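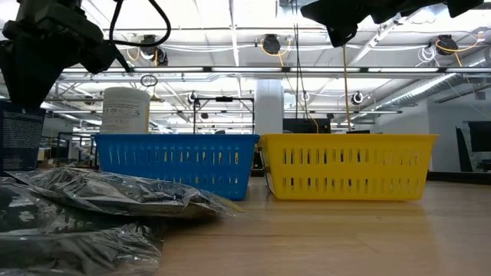
장갑을 끼고 젓가락질을 하는 기분이라고 하면 비슷할까요. 양팔 제어 코드를 처음부터 다시 짜기 시작한 뒤로 계속 그런 기분으로 지내고 있습니다. 오랜만에 글을 쓰네요. 작년 December에, 아니 12월에(영어 문서만 읽다 보니 자꾸 이렇게 됩니다) 올린 글이 마지막이었으니 꽤 게을렀습니다. 그사이에 안부를 물어봐 주신 분들, 늦었지만 고맙습니다.

그동안 저는 Dogbe라는 작은 플래너를 붙들고 있었습니다. 이름은 같이 일하는 Ebenezer Kwofie 씨가 지었는데, 뜻을 물어볼 때마다 대답이 조금씩 달라서 이제는 묻지 않습니다. 하는 일은 단순해요. 두 팔이 같은 테이블 위에서 움직일 때 누가 먼저 들어가고 누가 비켜 줄지를 정하는 겁니다. 말로 하면 이렇게 한 줄인데, 코드로는 어째서 이렇게 길어지는지 모르겠습니다.

처음에는 욕심을 내서 두 팔의 관절을 전부 한꺼번에 넣고 경로를 찾게 했습니다. 결과는 예쁘게 나왔어요. 팔 두 개가 서로 스치듯 지나가는 궤적을 화면으로 보면 한참을 넋 놓고 보게 됩니다. 문제는 시간이었습니다. 경로 하나를 뽑는 데 500밀리초가 넘게 걸리는 일이 잦았고, 그사이에 물건 위치가 조금이라도 바뀌면 처음부터 다시 계산해야 했거든요. 그래서 결국 테이블을 세 구역으로 나누었습니다. 왼쪽, 오른쪽, 그리고 가운데 공용 구역입니다. 가운데에는 한 번에 한 팔만 들어갈 수 있고, 들어가려는 팔은 먼저 자리를 예약합니다. 운영체제 수업에서 배운 뮤텍스를 그대로 옮겨 온 셈인데, 이렇게 바꾸고 나니 계산이 200밀리초 안에 끝납니다. 움직임은 예전보다 조금 뻣뻣해졌지만 저는 이쪽이 훨씬 마음에 들어요!

물론 뮤텍스를 옮겨 왔으니 교착 상태도 같이 따라왔습니다. 왼팔은 가운데를 쥔 채 오른쪽 구역이 비기를 기다리고, 오른팔은 오른쪽을 쥔 채 가운데가 비기를 기다리고, 둘 다 참 예의 바르게 멈춰 있더군요. 로그만 보면 오류가 하나도 없어서 저는 오후 내내 통신 문제인 줄 알고 엉뚱한 데를 뒤졌습니다. 지금은 예약이 2초 넘게 풀리지 않으면 한쪽이 쥐고 있던 구역을 내놓고 대기 자세로 물러나게 해 두었습니다. 어느 쪽이 물러날지는 남은 경로의 길이로 정하는데, 길이가 같을 때의 규칙은 아직 좀 엉성합니다(일단 왼팔이 집니다).

인식 쪽은 Ewurabena Boateng 씨가 맡고 있습니다. 요즘 제일 애를 먹이는 건 바구니와 투명한 비닐봉지예요. 바구니는 옆면에 세로로 길게 구멍이 나 있어서, 깊이 값이 어떤 점은 벽에 찍히고 어떤 점은 그 구멍 너머에 찍힙니다. 파란 것과 노란 것이 나란히 놓이면 색으로 구분하는 건 금방인데, 벽이 어디까지인지는 색만으로 알 수가 없지요. 그래서 구멍을 하나하나 맞히려 들지 않고 윗테두리를 먼저 찾은 다음, 거기서 아래로 상자 모양을 내려 그려 충돌 모델로 씁니다. 봉지는 더 고약합니다. 구겨진 비닐에 조명이 비치면 그 자리의 깊이 값이 통째로 비어 버려요. 빈 곳을 '아무것도 없음'으로 읽던 코드를 '모름'으로 읽게 고쳤더니, 이번에는 플래너가 겁이 많아져서 그 근처를 멀찍이 돌아갑니다. 이 부분은 둘이서 아직 옥신각신하는 중입니다.

도구 이야기도 조금만 할게요. 재생 도구로 쓰던 Prorkitz를 이번에 조금 손봐서, 두 팔의 예약 기록과 깊이 영상을 같은 시간축에 놓고 볼 수 있게 했습니다. 별것 아닌 기능인데 이걸 진작 만들었으면 앞에서 말한 그 오후를 아꼈을 거예요. 로그를 찍으실 때는 꼭 한 시계로 찍으세요. 저희는 팔마다 시계가 따로 놀아서 그걸 맞추는 스크립트부터 짜야 했습니다.

다음 글에서는 대기 자세를 고르는 방법을 써 볼까 합니다. 지금은 손으로 적어 둔 자세 몇 개 중에서 고르는데, Ebenezer 씨는 그게 영 못마땅한 모양이에요. 혹시 비슷한 문제를 겪어 보신 분이 계시면 댓글로 알려 주세요. 특히 투명한 물건을 다뤄 보신 분이라면 정말 반갑게 읽겠습니다.

2020년 8월 18일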